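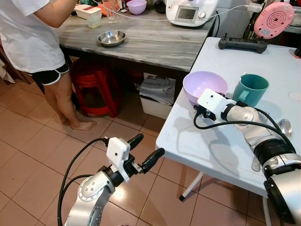

Household Water Use, Unit 4: Reading a Meter and Finding a Leak
Instructor: Milagros Montoya
Lab assistant: Lejla Berisha

Units

The Omville utility bills in units of 1,000 gallons. Many older meters in town read in cubic feet. One cubic foot is 7.48 gallons. Check the face of the meter before you write anything down. Most mistakes in last year's lab reports came from mixing the two.

Terms

Fixture: any point where water leaves the pipe, such as a faucet, shower head or toilet valve.
Demand: the flow a fixture draws while it is open, in gallons per minute.
Base flow: flow that continues when every fixture is closed. In a sound house it is zero.

Kitchen use

Kitchen demand is short and frequent. A faucet is opened many times a day to rinse a bowl or fill a glass, usually for less than a minute. These uses hardly show on a monthly bill but they make a night reading useless if someone gets up for a drink. Ask the household to leave the taps alone during the test.

Leak test

1. Close all fixtures. Turn off the ice maker and any softener.
2. Read the meter, including the smallest dial.
3. Wait 2 hours.
4. Read it again. Subtract.

Worked problem

The first reading is 939 cubic feet. The second, 2 hours later, is 940. The house used 1 cubic foot, or 7.48 gallons, with everything closed. Base flow is 3.74 gallons per hour, or 89.8 gallons per day. Over 30 days that comes to 2,693 gallons.

A toilet flapper is the first thing to check. Put food coloring in the tank, leave it for 15 minutes and look in the bowl.

For the next class

Read your own meter at 9 p.m. and again before anyone is up. Bring both readings, with units. If you have no access to a meter, use the Babaei Street data set in the course folder. Read the section on pressure valves.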